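Warnbridge Community College
Objects and Households, Unit 6: The Miscellaneous Surface
Handout to accompany the lecture. Tutor: Shota Okabe

Please read this before the tutorial. Last year a fair number of you read it during the tutorial, and the rustling was considerable.

1. What we mean by a miscellaneous surface

Every household has one. It may be a bench, a windowsill, the top of the piano or the far end of the dining table. Things arrive there on the understanding that they will be dealt with later. Fedir Shevchuk, whose Dretstead survey you were set in June, calls it "the household's pending tray", and I have yet to find a better name, although the class of two years ago offered several I can't print.

Shevchuk's team logged 1,510 objects in kitchens and family rooms. Of these, 757 were found somewhere other than where their owners said they were kept. The owners were, on the whole, very confident people.

2. Terms you will need

Resident object: lives on the surface and has been granted squatter's rights. The fruit bowl is the usual one, with or without fruit.

Transit object: on its way somewhere else. Some have been on their way since the previous government.

Orphan: a part separated from its whole. Lids, pegs, single bricks, the small grey thing that came with the dishwasher. Orphans are seldom thrown out, as everyone in the house suspects they are important.

Colour anchor: an object so bright that the eye goes to it first and forgives everything near it. Toy bricks do this very well. So does a red kettle.

3. Grouping by material, and why it lets you down

Beginners sort by material. Wood with wood, plastic with plastic, and a third pile called "other" that ends up larger than the first two put together. Kinoshita's method (see the reader, chapter 16) sorts by what a person would be doing when they reached for the thing. It is slower and produces more arguments, but the arguments are useful. Write them down.

Try both methods on the group below. Start with the wooden pieces, which differ in shade and shape, and decide whether being wooden is enough to make them a family. Then try to place the green item. If your first answer is "with the plastics", ask yourself how you know it's plastic.

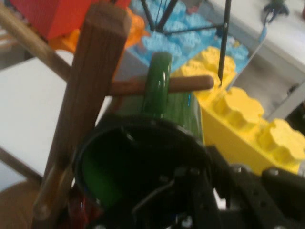
Fig. 1. Dark post with a lighter peg through it, green cylinder, yellow toy bricks.

Points for your notes: which object is your colour anchor, and did it change after a minute? Would you call the peg an orphan while it is still in the post? I've marked good work on both sides of that one, and some very poor work on both sides as well.

4. Task for next session

Choose one miscellaneous surface in your own home. Don't tidy it first. I can always tell, and so can the people you live with. Draw a plan, label each object with one of the terms from section 2, and write around 16 lines on the object you found hardest to place. Pencil is fine.

If you share a house, ask before you label anybody's belongings as orphans. The Prurkton group skipped this step and had to do the exercise again in the library.

Plans go in the tray outside my office. The tray is a transit surface. Please don't leave mugs on it.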